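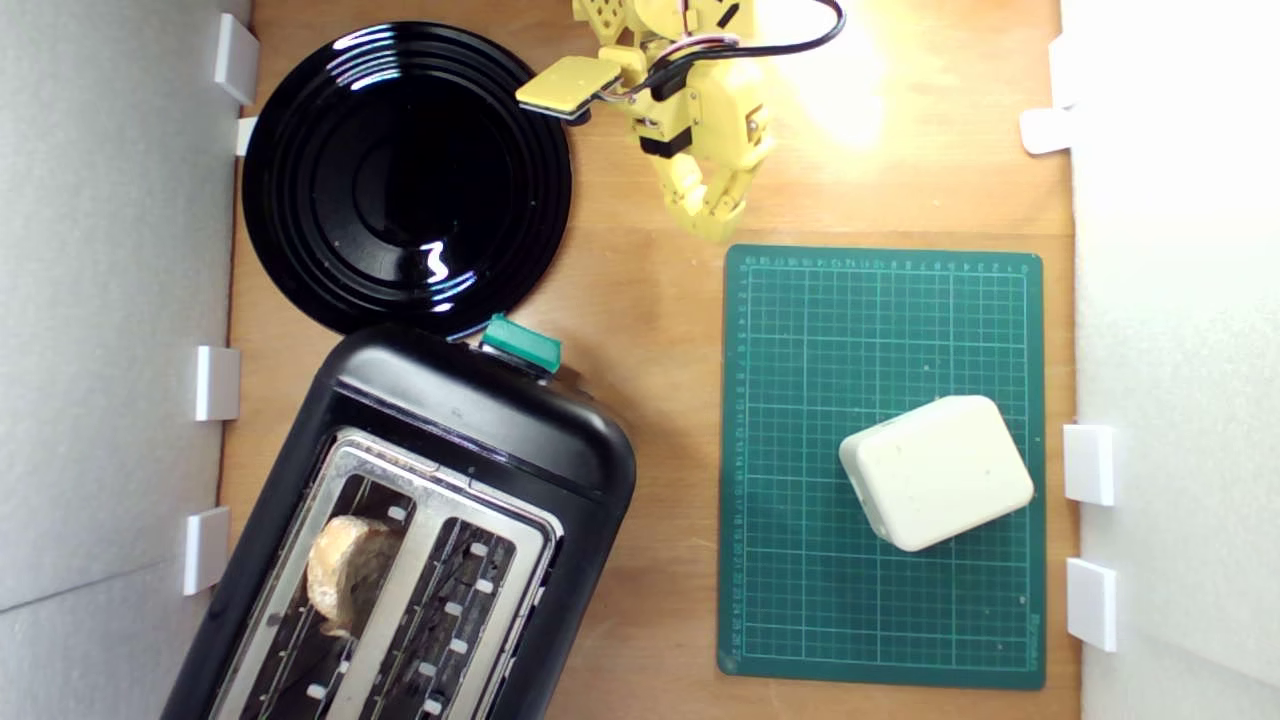

Ruggiero Hearth & Heating — Press Office

For immediate release, August

RUGGIERO LAUNCHES THE PLATBY, A PELLET STOVE FOR PEOPLE WHO HAVE MET A PELLET STOVE BEFORE

Ruggiero Hearth & Heating today announced the Platby, a freestanding wood pellet stove built at the company's Ronum works and designed to heat a mid-sized living space without dominating the conversation in it. The stove goes on sale through Ruggiero dealers in October, when most people remember that winter happens.

The company has been making stoves since 1990. Its early pellet models were admired for their heat and widely discussed for their noise, and the company's own sales staff learned to demonstrate them during lunch, when the showroom was louder. The Platby is the result of a long and fairly humbling look at those complaints.

The largest change is in the feed. Older Ruggiero stoves dropped pellets down a steel chute into the burn pot, at intervals, with a rattle that many owners compared to a gumball machine. The Platby moves them up a slow-turning auger and lets them slide the last few inches along a curved tray. Pellets still make a sound when they land. It is now a small one.

The combustion fan has also been moved to the back of the cabinet and set on rubber mounts, and the room fan can be switched off entirely on the two lowest heat settings. At those settings the stove warms the room by radiant heat and natural air movement, as stoves did before anyone thought to plug them in.

The hopper holds enough for 20 hours on low. On high it will need filling sooner, and the control panel will say so in plain words. Previous models displayed the code E-17, which meant "add pellets" and was explained on page 17 of the manual, a coincidence the company would like credit for but did not plan. The Platby has no codes at all. It has 17 messages, each written as a sentence, and the design team tested them on relatives.

Cleaning has been simplified. The ash drawer pulls out from the front and has a lid, so that ash can travel from the living room to the back door without visiting the carpet. The glass is kept clearer by a thin curtain of air drawn down its inside face. It will still need wiping now and then — Ruggiero has printed the words "self-cleaning glass" in one brochure in its history and is still receiving mail about it.

Venting runs through a sealed pipe that can leave from the back or the top of the stove, so a masonry chimney is not required. Homes that already have a chimney can use a liner kit, sold separately. Installation should be done by a qualified installer and must follow local code. The stove needs a standard electrical outlet for the auger, fans and igniter, and a battery backup is available for areas where the power goes out whenever the weather gets interesting.

The name was chosen by the staff at Ronum from a list of suggestions that included several the company cannot print. It has no meaning in any language that Ruggiero has checked.

The first 200 stoves will go to dealers in the Urik valley, where the company was founded and where customers have never been shy with feedback. Wider delivery follows once that feedback has been read, and in some cases recovered from.

The Platby comes in matte black, gray and a dark green that looked better in person than it did on the sample card. Owners of earlier Ruggiero pellet stoves can ask their dealer for a trade-in credit. Stoves should be cold and empty before they are brought in — please.

Dealer inquiries, installation guides and clearance drawings are available from the Ruggiero press office at the Ronum works.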